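Sun 1 October

# Looking after outdoor furniture and cookware before the warm season

In our house the change of season begins with the outdoor table, because it is the first thing that looks bad. I write down here what works for us. Some of it I learned from my neighbour Karthikeyan Joseph, who repairs chairs, and some from my own mistakes.

## Timber tables and chairs

Brush off the dry dirt first, with a soft brush, before any water comes near. If you wet the dust it goes into the grain and you will be rubbing all morning. After that, wash with lukewarm water and a small squeeze of dishwashing liquid, rinse, and let the timber stand in the shade for two full days.

- Sand only the grey or rough places. For us 80 grit is enough for the arms of the chairs, then something finer by hand.
- Always sand along the grain, also on the narrow edges where it is tempting to go across.
- Put the oil on thin. Wait 20 minutes and wipe off everything which the timber did not drink.
- Oily rags must be laid flat outside to dry, or kept under water in a metal tin with a lid. A ball of oily rags can catch fire by itself, also in a cold garage.

Our table is an Ostwood, bought second-hand, and the colour came back very nicely after two coats. The bench next to it is from another maker and needed three.

## Cushions

Check the label inside the zip. If the cover can be washed, close the zip again before it goes in the machine, cold water, gentle cycle, no softener. Softener leaves a film and the water-repellent finish suffers from it. Dry the covers on the line, turned inside out so the colour does not fade.

For mould spots I use white vinegar and water, half and half, in a spray bottle. Leave it for a quarter of an hour, brush, rinse. Never mix vinegar with bleach – the gas is dangerous.

## Cast iron pans

Our Nair frying pan went on every camping trip last summer and came home with rust on the base. It is easier to fix than people think.

1. Scrub the rust with steel wool until you see plain grey metal.
2. Wash, and dry it on the stove over low heat for five minutes.
3. Rub in a little oil, everywhere, the handle too. Then wipe it again as if you had made a mistake and wanted no oil at all.
4. Bake it upside down at 230 degrees for one hour, with foil on the rack below. Let it cool in the oven.

If the pan comes out sticky, there was too much oil. Bake it one more hour.

## Boards and wooden spoons

A wooden board should be washed on both sides, even when you used only one. If just one side gets wet, the board will cup. Stand it on its edge to dry, never flat on the bench top.

For onion smell, scatter coarse salt on the board and rub with half a lemon. Leave for some minutes and rinse with cold water.
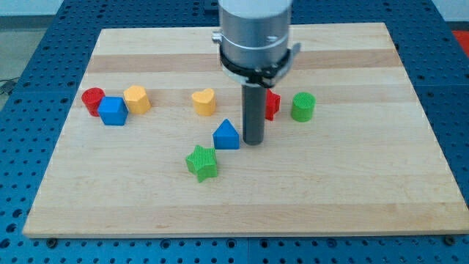

Food-grade mineral oil is the best choice for feeding the wood. Olive oil and sunflower oil go rancid after some weeks and then everything you cut tastes a bit old. I warm the bottle in a bowl of hot water, pour a spoonful on the board and spread it with a piece of old T-shirt. Overnight it can rest on its edge, and in the morning I wipe off what remains. Once a month is sufficient if you cook every day. Spoons can have the same treatment.

Boards with a crack that goes right through I do not try to save. Food stays in there and you cannot clean it out.

## Glassware and the picnic box

Cloudy glasses: soak them in warm water with a cup of vinegar, then rinse and dry with a linen cloth. If they are still cloudy, the glass is etched from the dishwasher and no product will help. We keep those ones for the picnic box.

The rubber rings of storage jars can be boiled for two minutes and dried on a tea towel. Replace them when they feel hard. And store the jars with the lids open – a closed jar that waits until April smells like a cupboard.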